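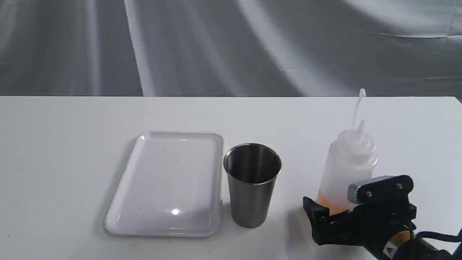
Figure 5.1 A plastic tray, a steel cup and a squeeze bottle on a white table.

Chapter 5
Visitor services in small towns

Kirkamley has 1,935 residents and no railway station, yet its information office answers questions all year round. Most callers want a bed for the night, a bus time or a walking route. In February the office opens mornings only, and telephone calls go to the library.

This chapter looks at how such offices are paid for and staffed. We begin with room booking - still the main source of income at Kirkamley - and then turn to guided walks. Section 5.3 compares the office with its larger neighbour at Holroyd, where 385 rooms are listed.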